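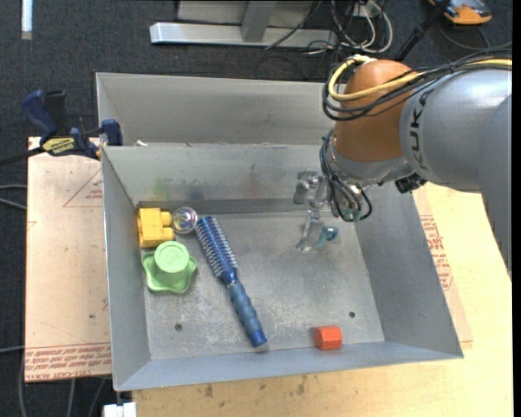 Rhonda Penner says the mistake is to tip it all out. Do that, she told us, and you'll have a floor covered in bits and no idea where to start, and by teatime everything will be back where it came from. She takes things out one at a time and leaves the rest in the bin.

The subject is the odds-and-ends bin. Most homes have some version of it. It might be a drawer in the kitchen, a basket at the foot of the stairs or a cardboard box that was meant to go to the loft. Whatever gets picked up off the floor on a busy evening goes in, and very little of it comes out again. A toy block ends up beside a hairbrush. Lids go in without their pots. Small plastic pieces collect in the corners, and after a few months the people who live in the house have stopped seeing any of it.

Penner runs sorting mornings from a hall in Bruswood, a small town with 3,320 households and one reuse shop, Danditz, on the road out towards the station. People bring a container from home and go through it at a table. The mornings are free and there is tea. She began them in June, after helping her sister move house and finding that the rooms were packed in a weekend while the small stuff took another fortnight.

The containers people bring vary a good deal. Wicker is common and is a nuisance, as hairgrips and pen lids work their way into the weave. Fabric cubes sag, so things slide to the middle and bury each other. Penner's own preference is for sheet metal with a flat floor and straight sides. It is heavy to lift and it makes a racket when anything is dropped into it, and the floor soon gets scratched. Against that, it wipes clean, it doesn't give way, and a yellow block or a blue brush shows up well on plain grey. A second compartment helps too, if there is one, for anything that needs a decision later.

She starts in a corner, usually the back left. That is habit more than method. Each item gets picked up and named out loud, which people find silly for the first few minutes. Brush. Block. Lid. Naming it gives the thing a type, and the type generally tells you which room it should be in. If you can't name it, it goes to one side.

Hairbrushes turn up in nearly every container. They are the right size to be carried from room to room and put down anywhere. A round brush is worth keeping if the bristles are straight and the head is firm on the handle. Pull out the hair with the tail of a comb, wash the head in warm water with a little shampoo, and leave it bristles down on a towel overnight. Brushes with a wooden handle shouldn't be soaked. One with flattened or missing bristles has had its day and can go in the rubbish, as most charity shops won't take a used brush in any condition.

Building blocks are the next most common, and they cause the most trouble, as a single block on its own looks like rubbish. It very often belongs to a set that someone is still using. The advice at the sorting mornings is to put every stray block in one bag and take the bag to the toy box the same day. Blocks from different makers won't always fit together, and there is little point in separating them unless a child in the house cares about it. Plenty of children do. The Pangaribuan family brought in a laundry basket with pieces from several sets at the bottom, and the younger daughter had them divided up by maker before the kettle boiled.

Then there are the pieces without a name. Green plastic with a wavy edge. Something round and clear and shiny. A cap that fits nothing. These are what stop people, and Penner is firm about them. They go in a jar with a lid, the jar goes on a shelf where it can be seen, and it stays there for 4 weeks. If something in the house is found to be missing a part, the jar is the first place to look. At the end of that time the contents are thrown away or, if they are obviously parts of a toy, offered to Danditz.

The shop is glad to have them. It sells roughly 2,000 toys and games a year, many of them made up from incomplete sets, and there is a rack of small drawers behind the counter with spare counters, dice, wheels and hexagonal pieces from games that went out of production long ago. Customers come in asking for one piece. The charge is whatever they care to put in the tin. Staff ask that anything donated is clean and that batteries have been taken out.

Cleaning is straightforward for hard plastic. A washing-up bowl, warm water, a drop of washing-up liquid and an old toothbrush will deal with most things. Studs and ridges hold dirt and need the toothbrush. Rinse well and dry on a rack, turning hollow pieces so that the water runs out. Anything with a sticker should be wiped with a damp cloth and kept out of the bowl.

The container needs a wash as well. With metal, coloured smudges from plastic toys can often be shifted with bicarbonate of soda on a damp sponge. Scratches are there for good and do no harm. Check for holes in the base before putting small beads or screws back in.

People ask what to buy. The answer at Bruswood is nothing, or nothing yet. The hall does keep a stack of Bavent trays, which are shallow and fit side by side on a trestle table, and several regulars have bought their own. A baking tray does the same job. Labels can wait until the contents have stayed the same for a month or so, or they will only have to be peeled off.

As for how long it takes, an ordinary bin needs less than an hour if one person does it and closer to 2 hours if a family does, on account of the talking. Children under about five tend to put things back in. Penner gives them the jar to look after.

She has an odds-and-ends bin at home herself and goes through it on the first of the month. The last time, it held a shoelace, some blocks belonging to her nephew, a tape measure she had already replaced and the blue brush she had been blaming her sister for.

Sorting mornings are held in the hall behind the library in Bruswood, from ten until noon. Bring your own container and a bag for rubbish. Danditz accepts clean toys and loose parts at the side door during shop hours.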